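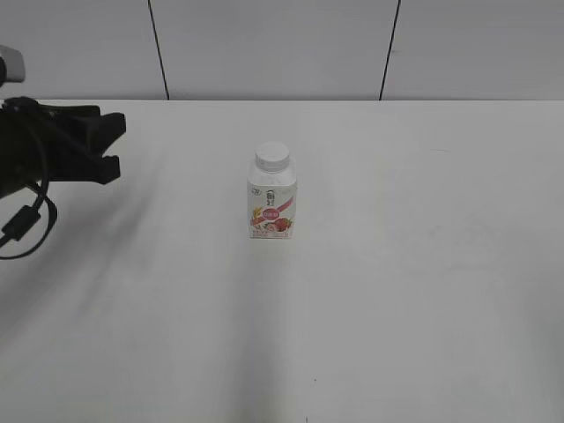 딸기 곡물 음료는 아침 식사를 대신할 수 있을까?
한 병만으로는 어렵다고 본다. 마시는 동안은 든든한 듯해도 점심때까지 버틴 적은 드물고, 결국 삶은 달걀이나 빵을 곁들이게 된다.

작은 병 음료를 볼 때마다 드는 의심이 있다. 라벨에는 딸기가 탐스럽고 곡물 이삭은 금빛인데, 뒷면의 원재료명을 읽기 시작하면 그 딸기가 어디쯤 있는지 한참 찾아야 한다. 이번 갤러리는 흰 병에 담긴 이런 종류의 음료를 놓고 라벨과 뚜껑, 내용물을 차례로 따져 보는 자리다. 맛있다는 말만 기대하고 들어온 분에게는 조금 심심할 수 있다.

먼저 라벨. 붓글씨풍의 한자를 세로로 쓰고 분홍빛 띠를 비스듬히 두른 디자인이다. 새빨간 딸기 옆에 속을 보인 연분홍 딸기까지 그려 놓았으니 과일 맛이 꽤 진할 거라고 믿게 된다. 나는 그림의 크기와 과즙의 양이 비례한다고 생각하지 않는다. 예전에 마셔 본 Skemon이라는 딸기 귀리 음료도 라벨만큼은 과수원 하나를 통째로 옮겨 놓은 듯했는데, 정작 입에 남는 것은 단맛과 향뿐이었다.

병 모양도 마찬가지다. 모서리가 둥글고 전체적으로 네모난 병은 냉장고 문 칸에 줄 세우기 좋다. 다만 네모난 병은 실제보다 많이 들어 보인다는 게 내 오랜 불만이다. 살 때는 병의 덩치보다 용량 표시를 먼저 보시길. 집 앞 가게 Fairweather에서는 비슷한 음료를 최대 890원까지 깎아 주는 날이 있는데, 그런 날에도 100ml당 가격을 계산해 보면 큰 종이팩 쪽이 싼 경우가 많았다. 할인 스티커가 붙었다고 덥석 집을 일은 아니다.

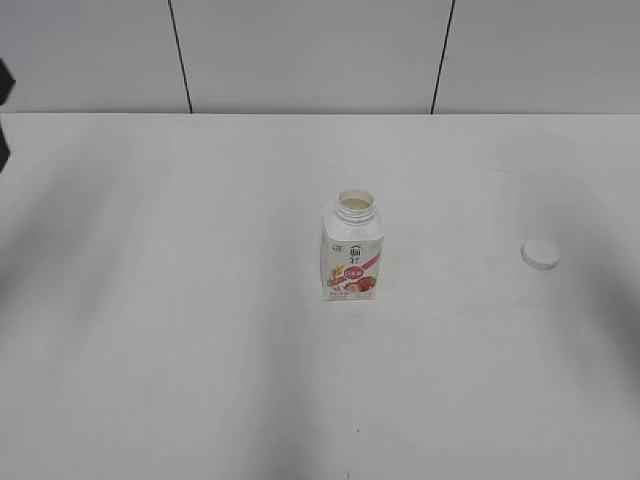
글 Mandla Mathebula | 마시는 것들 갤러리 | 조회 3089 | 댓글 97

뚜껑을 연 병과 그 옆에 내려놓은 둥근 흰 뚜껑. 안에 든 음료는 옅은 노란빛, 크림색에 가깝다. 딸기 그림을 보고 분홍색을 떠올린 사람이라면 여기서 고개를 갸웃할 만하다. 물론 색이 옅다고 과일이 안 들어갔다고 단정할 수는 없다. 반대로 진한 분홍색이라고 해서 딸기가 듬뿍 들었다는 뜻도 아니다. 색소로 얼마든지 낼 수 있는 색이니까. 색만 보고 고르는 습관은 어느 쪽으로든 믿을 게 못 된다.

병 입구는 짧고 나사산이 나 있다. 돌려 여는 뚜껑은 마시다 다시 닫을 수 있다는 점에서 빨대를 꽂는 팩보다 낫다. 여기까지는 인정한다. 문제는 다시 닫을 수 있으니 오래 두어도 된다고 여기는 사람들이다. 나도 Rasport 체육관에 다닐 때 반쯤 마신 곡물 음료를 가방에 넣어 두었다가 저녁에야 떠올린 적이 있다. 그날 이후로 그 가방은 쓰지 않는다. 개봉한 음료는 냉장고에 넣고 빨리 마시는 게 맞고, 입을 대고 마셨다면 더 그렇다.

뚜껑을 바닥에 내려놓는 방향을 두고 댓글에서 말이 많았던 것도 안다. 안쪽이 바닥에 닿으면 안 된다는 쪽과 어차피 금방 닫을 텐데 유난이라는 쪽. 나는 앞쪽 편이지만, 깨끗이 닦은 식탁이라면 굳이 다투고 싶지 않다. 버스 터미널 의자 위라면 얘기가 달라진다.

곡물이 들어간 음료는 가라앉는 것도 골칫거리다. 흔들어 마시라는 말이 작은 글씨로 적힌 제품이 많은데, 그 글씨를 읽는 건 대개 다 마신 다음이다. 윗부분은 묽고 마지막 한 모금은 걸쭉하다면 제품 탓만 하기도 어렵다. 뚜껑을 열기 전에 5초만 흔들어 보고, 그래도 밍밍하면 그때 불평해도 늦지 않다.

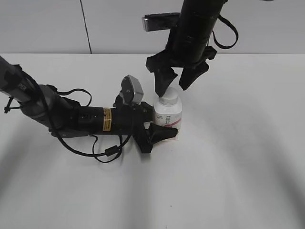 그런데 흔들어도 해결되지 않는 게 있으니 바로 단맛이다. 곡물 음료를 건강식처럼 파는 가게가 많지만, 곡물에서 오는 단맛과 설탕에서 오는 단맛을 혀로 구별하기란 쉽지 않다. 나는 못 한다. 그래서 영양성분표의 당류 칸을 보고, 한 병 기준인지 100ml 기준인지도 확인한다. 이 기준이 제품마다 달라서 나란히 놓고 비교하려면 은근히 귀찮다.

어울리는 음식도 따져 보자. 달콤한 빵에 딸기 음료를 곁들이라는 추천을 자주 보는데 내 입에는 과하다. Brodwood에서 파는 호밀빵처럼 시큼하고 뻣뻣한 빵이 차라리 낫고, 소금기 있는 크래커도 괜찮다. 얼음을 넣는 건 말리고 싶다. 녹으면 곡물의 텁텁함만 남는다는 게 내 경험인데, 좋아하는 사람도 있으니 한 잔만 따라서 시험해 보시라.

빈 병을 양념통으로 다시 쓰겠다는 분도 계셨다. 입구가 좁으면 속까지 솔이 닿지 않는다. 나는 헹궈서 라벨을 떼고 분리배출하는 쪽을 택한다. 다음 갤러리는 두유 차례이고, 콩 비린내에 대한 불만은 미리 댓글로 받는다.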